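Brand notes: the rankings are back, and so are the press releases

Every January the brand valuation people come down from the mountain and tell us what a name is worth. Not the factories, the staff or the stuff in the warehouse, just the name. This year's Urkov list runs to 184 companies, and my inbox contains a proud email from what feels like every one of them.

The prize for effort goes to Haugen, the maker of office chairs, which climbed 16 places and wrote to tell me so. Then it wrote again with a quote from the chief executive. The quote said the team was humbled. In my experience a humbled team sends one email.

Tisalby, which sells accounting software to small firms, slid out of the top half and has gone very quiet. Its sales went up last year. Its customers, as far as I can tell from the ones I talk to, like it as much as anyone can like accounting software. But it changed its logo in the spring, from a blue square to a slightly rounder blue square, and the Urkov panel marked it down for "visual uncertainty." I have read the method section twice and still can't say how you measure that.

The panel is 3,000 people, each asked to score names for trust, warmth and something called momentum. Those scores are mixed with company revenue and a multiplier that Urkov keeps to itself. Out the far end comes a dollar figure with a decimal point in it. I find the decimal point the most impressive part.

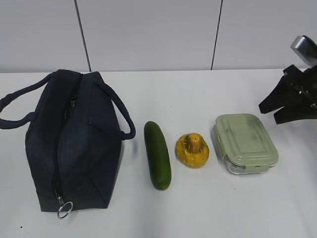

What a small brand can do with any of this

Not a lot, says Erdal Baysal, and he has done the math from both sides. He spent years preparing these lists for an agency before he left to run marketing at a regional coffee roaster. He now has a budget that would have covered the agency's muffins.

"The big firms use the ranking to argue with their own finance department," he told me. "That's the customer. If you can show the board that the name is worth more than the buildings, you get your ad money for another year."

His own research is cheaper. Twice a year he asks 1,000 shoppers to name a coffee, any coffee, without a list in front of them. If they name his, good. If they name a brand of tea, he makes a note and moves on. He says the tea number is surprisingly stable.

I asked whether he would turn down a place on the Urkov list if one were offered. There was a long pause. He said he would be humbled.

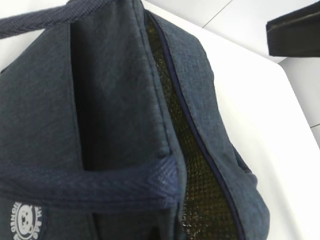
UKVILLE, January

The local business association has decided that the town needs a brand too, and has put out a call for slogans. The current one, "Ukville: Close to Everything," has been on the highway sign for as long as I've lived here and has the advantage of being nearly true. Entries so far lean heavily on the word "vibrant." The winning line goes on the sign, the letterhead and the side of both buses. Suggestions go to the association's front desk, which closes for lunch.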